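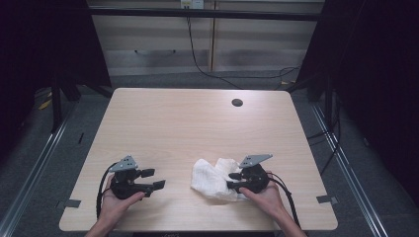 Tidying the cables on a desk goes faster if you decide where everything leaves the top before you buy any clips or ties. Most people start underneath, with a bag of zip ties, and end up cutting half of them off again when the monitor moves. Start with the hole. On the light wood top in the photo it is a small round grommet over toward the far right, and on a desk like that the power strip should hang under the right side as well. If your hole is in the middle, hang the strip in the middle. If you have no hole at all, run everything off the back edge at one point and treat that point as the hole.

What you need

A power strip with mounting slots, a cable tray or a length of trunking, a roll of hook-and-loop tape, two screws for the strip, masking tape, a pen, and a damp cloth. I use a Clutard tray, which is plain steel mesh and takes a plug sideways. Any mesh tray of the same depth will do.

Step 1. Unplug and clear

Shut down the computer, switch off the strip at the wall and pull every plug. Before you pull each one, wrap a bit of masking tape near the plug end and write what it belongs to. Do the same at the other end if the cable comes out of the device. Black power adapters all look alike once they are in a pile.

Take everything off the desk. Wipe the top and the underside, and let the underside dry before you stick anything to it. Adhesive pads fail on dust more than on weight.

Step 2. Sort

Make one pile for power, one for data (network, USB, monitor) and one for things you no longer use. The third pile is usually the largest. Coil those and put them in a box with the labels still on.

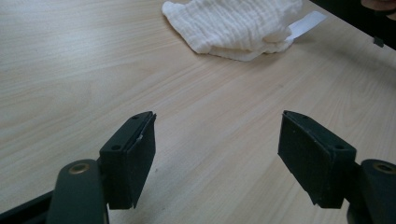
Check the cables you are keeping for length. A cable that is too long can be folded back on itself inside the tray, and one that is too short will pull on its socket every time you lean on the desk, so replace the short ones now. Look for cracked jackets near the plugs and throw those out too.

Step 3. Mount the strip

Hold the strip against the underside with the switch facing you and its own cord pointing toward the wall outlet. Mark the two screw positions through the slots. Check the thickness of the top against the length of the screws, then check it again. Leonor Nogueira, who fits out the offices at Nidgate, puts a flag of masking tape on the drill bit at the depth she wants and stops when the flag touches the wood. Drill the pilot holes, drive the screws most of the way and slide the strip on.

If the desk is rented or has a thin top, use heavy-duty mounting tape instead. Press for a full minute and leave it overnight before you plug anything in.

Step 4. Hang the tray

The tray goes behind the strip, closer to the back edge, with enough room between them for your hand. Keep it clear of the legs and of any crossbar. On a sit-stand desk, raise the top to its full height first and measure the main cord from there. That one cord needs slack all the way to the floor. Everything else rides up and down with the desk.

Step 5. Route

Put the power cables in first. Feed each one through the hole plug end down, or take the cap off the grommet if the plug won't pass. Large plugs go through before small ones. Lay the adapters in the tray in a single row with a gap between them, as they get warm.

Then do the data cables, along the other side of the tray where you can manage it. Tie in bundles of no more than 8, with the hook-and-loop tape, snug enough to hold and loose enough that one cable will still slide. Leave a hand's width of slack at the monitor and at the computer.

Step 6. Test before you close up

Switch on at the wall and start everything. Move the monitor through its full range, pull the keyboard to the front edge, open and shut any drawer. If a cable goes tight, undo the nearest tie and give it more. Put the grommet cap back on last, with the slot facing the wall.

Leave the masking tape labels where they are, under the desk, for the next time a screen needs replacing.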